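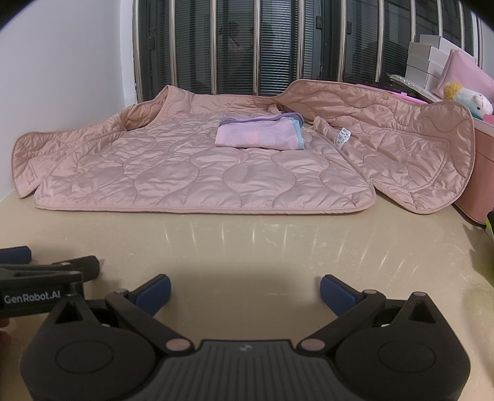
Washing and Folding a Quilted Vest

Posted 5/22/20 in Laundry and Closet

A quilted vest is easy to ruin in two ways. One is too much heat, the other is folding it the same way every time until the padding goes flat along the crease. Both can be avoided with a clear stretch of counter and a few extra minutes.

Before washing

Read the care label first. On most vests it is sewn into a side seam, and on older ones the print may have faded. If you can't make it out, use cold water and the gentle cycle.

Close all the snaps. Open snaps catch on the stitching of other clothes and can pull a thread right out of the quilting. If one is stiff, rub the tip of a graphite pencil on it and work it open and shut 6 times, then wipe off the gray with a damp cloth.

Empty the pockets and turn the vest inside out. Satin-type fabric shows rub marks quickly, and the lining can take more wear than the outside.

Small items such as thin socks, baby things and anything with thin straps or narrow binding should go in a mesh bag. Straps wrap around the nearest heavy piece and stretch. I used to wash these loose with everything else and lost the trim on two good tops that way.

Washing

Use half the detergent you would use for shirts. Padding holds on to soap, and leftover soap makes it stiff. Run a second rinse if your machine has the setting. Skip fabric softener, which can leave spots on shiny cloth.

For a mark on the hem or armhole, dab with dish soap and cool water using a white cloth. Work from the outside of the mark toward the middle. Don't scrub across the stitching lines.

Drying

Press the water out between two towels. Don't wring it. Lay the vest flat on a rack or a dry towel and turn it over every few hours until the padding is dry in the thick parts. The hem takes longest. Squeeze it between your fingers, and if it feels cool, leave it out longer.

If you use a dryer, choose no heat or the lowest heat and add a clean tennis ball or two. Stop it halfway through and pull the padding apart by hand where it has bunched up.

Folding

Wipe the counter first and let it dry. Stone and tile tops pick up cooking grease that you don't notice until it is on a pale fabric.

Spread the vest out with the outside facing up and the front panels opened to each side. Smooth it from the middle out to the edges with the flat of your hand. The puckers along the seams are part of the quilting and won't smooth out, so leave them alone.

Bring each front panel in over the back, then fold the hem up a third of the way and the shoulders down over it. Keep the folds loose. Next time, fold it in half instead so the creases fall in a different place.
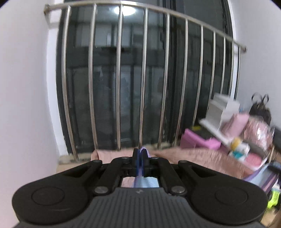 Light pieces with straps are best picked up by the strap or the bound edge and given one shake before they are folded. The cloth hangs straight and you can see which side is which. Mesh fabric snags easily, so take your rings off if they have raised settings. Tuck the straps inside the last fold and they won't tangle with whatever is next to them in the drawer.

Storing

Put the vest on top of the stack, never at the bottom. A shelf is better than a drawer if the drawer is shallow – anything you have to push down to close is too full. Vacuum bags save space but are hard on padding. If you have to use one, 6 weeks is long enough.

I put winter vests away clean and bring them out again in August to air for a day, away from direct sun. Pinks and purples fade faster than you would think on a sunny sill.

Padding that has gone flat will usually come back with a light shake and a night on a wide hanger. If there are still thin spots, hang it in the bathroom while someone showers, let it dry fully, and pat it on both sides with your open hand.

More in Laundry and Closet

Getting candle wax out of a tablecloth
Sorting a sock drawer in 11 minutes
Replacing a snap without a snap press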